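A visit to Ralley, where the packers are teaching the machines

I came home from Ralley with sore feet, a notebook full of arrows and a much better opinion of automation than I had when I set out in November. Ralley packs mixed fruit and vegetable boxes for offices and small shops. It has 201 people on the payroll, and 75 of them work on what everyone calls the hand line, where nothing is the same size as the thing next to it.

That line is the last part of the place to be automated. The heavy end went first. Two palletizing arms from Lukura now stack the full crates, and I could have watched them all day! The people who used to do the stacking told me about their backs before they told me about anything else. Most of them moved over to quality checks or dispatch – a few weren't thrilled with the new shift times, and they said so.

Picking single pieces is harder, so the teaching is being done by people from the packing crew. They work with hand-held grippers at a kitchen table, one piece of produce at a time, and the recorded movements go off to be used in training the arms.
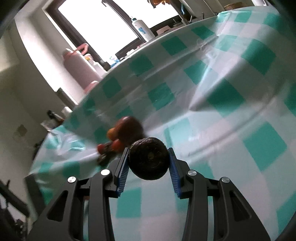
What got me was how much packers know without ever having had to say it. Ask someone how hard to hold a ripe piece of fruit and you get a shrug, then a demonstration, then (if you wait) ten minutes of really good talk. You learn where to take hold, when to slow down, what a bad spot feels like through a glove. With the gripper, all of that has to go through two ridged blue pads, and an avocado held between them by its sides is a pretty good test of whether you've got the feel for it. I had a go myself. My first try was clumsy and my fifth was only a bit better, and I was still grinning.

The new work has changed the day for those who do it. A teaching session lasts 2 hours and counts as regular shift time, at the same rate as checking, and after it you go back to your own station. Anyone on the hand line can sign up. The older packers were slow to come forward, I heard, and now they're the ones the others go to for tips. Tzavaras, the firm that sorts the recordings, sends back notes on which grips worked well, and these get pinned up by the lockers and argued over at lunch.

Not everything is settled. The first arm on the hand line, built by Ernura, is due to start with citrus only, at one station out of 5. The plan is to keep a packer beside it with the right to stop it at any time. I liked that a lot, and I'd like to see it written into the job description before the arm arrives.

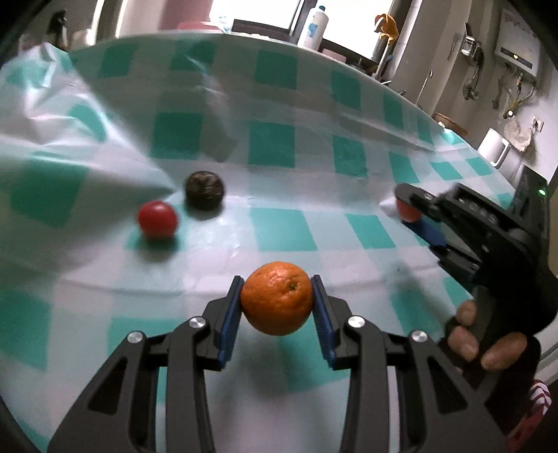

Cameron Guthrie told me the worry on the floor is less about losing the job than about ending up with the dull half of it, standing next to a machine and waiting for it to get stuck. The sessions helped, Guthrie said, "as long as we get to hear what happens with what we showed it." There had been a stretch early on when no notes came back at all, and sign-ups dropped right away.

I asked what people wanted next. Better stools came up a lot. So did a say in which produce gets taught after citrus – the packers would happily hand over onions tomorrow and would like to hang on to the soft fruit, which they're proud of. Management says it will put the list up for discussion once the first station has been running for a while. I've asked if I can come back for that, and I've been told to wear better shoes.

Posted December 20, 2020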